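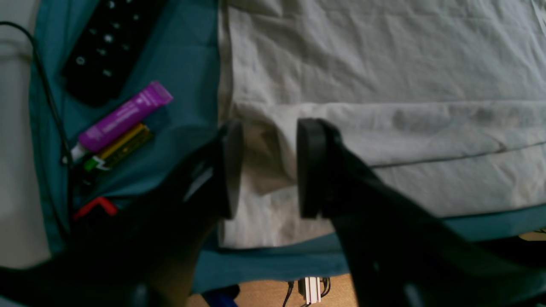
Pale cloth, creased, with the small-objects collection to the left of it: remote, purple tube, battery.

2022-08-14, folding table

Linen again. Creases in it appear if you so much as mention an iron, and the folding guide from Schwerdtfeger assumes a shirt that has been pressed and is in a good mood. Page 19 has a drawing of one. I have never met this shirt.

Ground rules as they stand, mostly for Nabila, who is taking over the notebook while I'm away:

Lay the garment sideways, long edge parallel to the far side of the table. Smooth from the middle outwards, twice. A third go makes it worse. Top edge over first, in a narrow band, and look at the shadow line underneath before touching anything else. If the line runs straight, carry on. If it wanders, open the band and start again. You won't rescue it later, and I have spent a good part of the summer establishing this.

The blue cloth stays on. Ingeborg Buschmann wants to go back to the bare table on the grounds that it is flatter. It is also slippery, and beige linen on blue is at least easy to see. We have agreed to disagree until January, when the new table is due from Gidow.

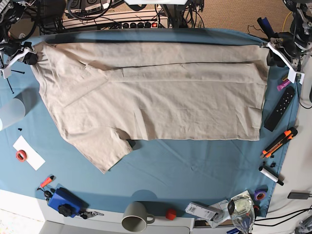 Sleeves

Still the weak point. The Previtz method has you bring each sleeve in across the body before the long fold, which is fine for cotton. With linen the sleeve comes in and takes a diagonal wrinkle with it, starting from where it joins the body, and that wrinkle then gets folded into everything that follows. My preference is to do the band at the top first and leave the sleeve sticking out like a bad parking job until the body is settled.

Tried a compromise: band, smooth, sleeve halfway, smooth, sleeve home. It takes 4 minutes if you're fussy. I am fussy.

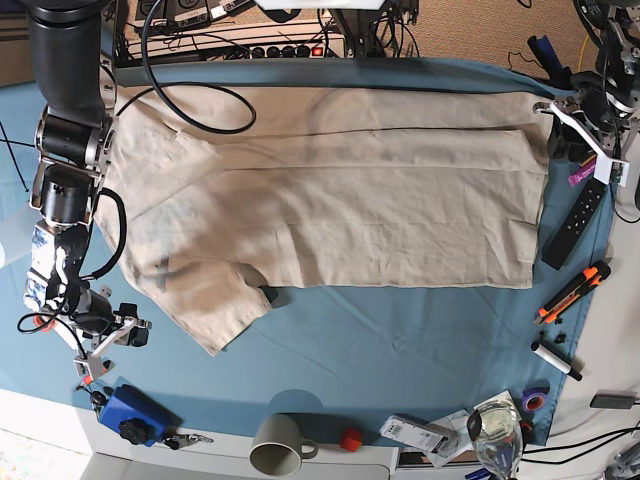 Band at the top, sleeve still out at lower left, and something small and dark under the hem near the cuff.

Which brings me to the clutter. Please feel under the garment before the last fold. A lump in the middle of a finished square is very hard to blame on the fabric, though I've tried. Remotes, batteries, USB sticks and tubes of anything go in the tray. The tray is on the shelf — it is usually the only thing on the shelf.

To do:
Ask Riltbridge whether they have a heavier linen.
Wash the blue cloth.
Nabila to try sleeve-last on two more shirts and write down what she thinks, including if she thinks I'm wrong.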